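Filed under: Opinion / Student Robotics / Build Season

Grade the dataset, then the arm

The student manipulation track at Hekport is in its second year, and the scoring sheet has not changed. A team gets points for cycle time, for completed placements, and for the condition of the arm at inspection. It gets no points for the training data behind the policy. I think this is a mistake, and I think it is the reason so many entries fail in the afternoon rounds, when the judges swap the objects.

I advise the club at Fludau. We entered the tidy-up event, in which the arm has to collect household items from a floor and put them in matched sets. Our students recorded 735 demonstrations over the fall. They trained on all of them, and the policy did poorly. They then went through the recordings by hand and kept 126. The policy trained on the smaller set did better on every object class we had. The students who did that sorting earned nothing for it under the present rules.

The usual answer from other advisers is that data quality shows up in the final score anyway, so a separate line is redundant. I used to accept this. The trouble is that a team can reach a good morning score by recording the same easy layout over and over, with one object in the open and the arm starting from the same pose. The sheet can't tell that work apart from careful work until the layout changes, and by then most of the points have been given out.
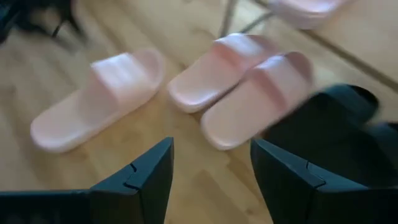
Footwear was the class our students argued over longest, and it is a fair test of the point. A shoe is large, light, and easy to grip by the strap. Picking up one is a beginner's task. Matching is harder. With several pale pink slides on a wood floor, two of them almost touching and another set a little apart, shape and color are close to useless for deciding which ones go together. The policy has to use left and right, or position, or both. Add the blur that a wrist view picks up when the arm moves, and the heel and strap edges go soft in the same recordings where they are needed. Half of the club wanted to throw out every blurred recording. The other half said that the arm will see blur at the event, so the training set should have it too. They settled on a rule: keep a blurred recording if a person can still mark the heel and the toe of the target shoe. I have seen worse rules in paid work.

None of that discussion can be scored at present. A judge walks up to the table, starts the clock, and writes down a number.

My proposal has 2 parts. First, each team submits its full recording log with the policy, including the recordings it threw out and a short reason for each. Ristano, the regional event north of us, already asks for a log, though it doesn't score it. Second, a fixed share of the points goes to a layout the team has not recorded, checked against that log. A cap of 3000 recordings would keep the larger clubs from winning by volume and would keep the files small enough for a judge to sample.

There are costs. Judges would need training, and reading a log is slower than reading a stopwatch. Some teams will write reasons after the fact. A sample check catches part of this: pick a few discarded recordings, play them, and ask a student to explain the call. A student who did the sorting can answer in under a minute.

The arm is a kit. Every team has nearly the same one, bought from the same short list and assembled from the same manual. We inspect it with calipers. The recordings are where the teams differ, and we don't open the folder.

Comments (3)

gearlash_2
We compete at Ristano and the log is a text file with no required fields. Ours last year said "bad" on most lines. If you want reasons, the form has to have a list of codes to pick from.

Isah
The cap is too high for a first-year club. We run one arm after school and would never get near it. Set it lower or score per recording.

tmount
Disagree on the unseen layout. It rewards luck unless every team gets the same one, and then the last team to run has watched it all day.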